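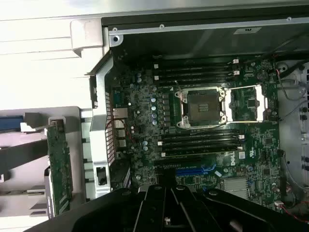 Gripper comparison on PC boards: read this before you use the numbers

Maintainer: Hạnh Đinh. Last edited Apr 11, 2026.

What this is

Logs and wrist-camera stills from trying two grippers on open Dell workstations. One is the ribbed-finger model from Trarkholm, the other is the softer pad model from Bikunport. Both ran on the same arm with the same controller settings. The task list covers memory slot latches, socket caps and small header plugs.

Both makers say their product is ready for "fine electronics work." We did not find a definition of that phrase in either manual, so treat it as decoration.

What is in the folders

trials/ – 600 attempts, one file each, with joint positions and finger width
stills/ – one wrist view per attempt, saved before the fingers close
notes/ – operator comments, mostly from Rizal Mandagi, some hard to read
config/ – controller settings, plus the older set from October

What we think it shows

Less than we hoped. The Trarkholm fingers did better on latches in our scoring, but Vinh Từ set the approach angles and had far more practice with that gripper. Nearly all of the Bikunport attempts came from people in their first week. I would not call that a fair fight, and I asked for the ranking table to be taken out of the report.

Known problems

The wrist view loses the fingertips at low heights. The gripper body takes up the bottom of the picture, and on this board it covers slots you may want to see.

Bright side panels wash out. Bence Erdős tried fixed exposure and got dark latches in return.

Success was scored by one person from the stills and the operator notes. A second scorer, Lâm Phùng, checked 10 attempts and disagreed on 3. That is too many.

Force readings drift. Do not compare them across sessions.

Loading

Use the Clulturora reader, version 2 or later. Older versions open the files without complaint and swap the left and right finger columns.

Not included

No cable routing, no screws, no full disassembly. The planned third gripper, from Lưu, has no trials in this release. Please don't cite this set as proof that either gripper can service a workstation – it was never set up to test that.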